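How I Make Oven Sloppy Joes for a Crowd (and Still Get to Sit Down)

My neighbor Binta Chukwu asked me for this one after the block party, and I promised her I'd write it down properly instead of texting it in pieces. So here we go, Binta!

I've been making sloppy joes in the oven for years now. On the stove you have to stand there and stir, and the bottom catches the second you turn your back, and then you're scrubbing a pot at eleven at night. In the oven it just sits and bubbles and gets thick all by itself. I can fold laundry. I can talk to people!

What you need: 2 pounds of ground beef (I've used turkey, it's fine, add a spoonful of oil), one big onion, one green pepper, a cup and a half of ketchup, a good squirt of yellow mustard, a spoonful of brown sugar, a spoonful of vinegar, a splash of Worcestershire, and a can of red beans if you're stretching it. Plus salt, pepper and a pile of soft buns.

Set the oven to 350 and let it heat up while you chop. Cut the onion and pepper small, smaller than you think, especially if you have kids who pick things out. Mine can find a piece of pepper in anything.
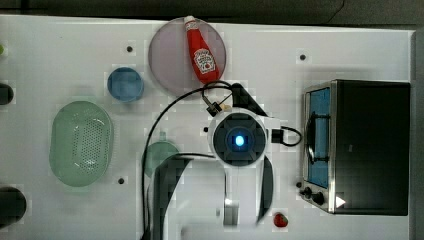
Brown the beef in a big skillet over medium-high heat and leave it alone for the first few minutes so it gets some color. Then break it up, throw in the onion and pepper, and keep going until the onion goes soft and there's no pink left in the meat. Drain off most of the fat but keep a little in there (that's flavor).

Now the sauce. Whisk the ketchup, mustard, sugar, vinegar and Worcestershire in a bowl with half a cup of water, and taste it before it goes anywhere near the beef. It should be a bit too sharp at this point. The oven mellows it out a lot, and if you start sweet you end up with something like candy on a bun. I did that once for my friend Kayode and he was very polite.

If you're using the beans, rinse them well and let them drain for a few minutes. I skipped the draining one time and the whole dish came out like soup.

Stir everything together in a deep baking dish, cover it tightly with foil, and bake for 30 minutes. Take the foil off, give it a stir, and put it back in for another 18. You want it thick enough that a spoon dragged through the middle leaves a path for a second before it closes up.
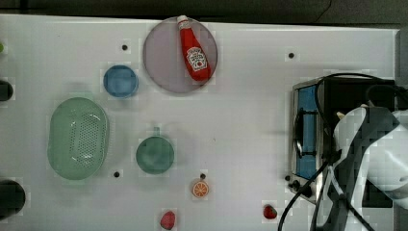

Page last changed: May 1, 2021

Toast the buns! Please toast the buns. Cut side up on a baking sheet, a few minutes under the broiler, and don't walk away from them.

It keeps in the fridge for three days and freezes really well. I freeze it flat in bags so it thaws fast, and when I warm it up I add a spoonful of water and heat it until it's steaming all the way through. Leftovers are great on a baked potato, or over macaroni, which my kids like better than the sandwich.

Ximena Lucero wrote to ask if she could do it in a slow cooker. Yes, brown the meat first, leave out the water, and give it four hours on low. Crack the lid open at the end if it looks thin.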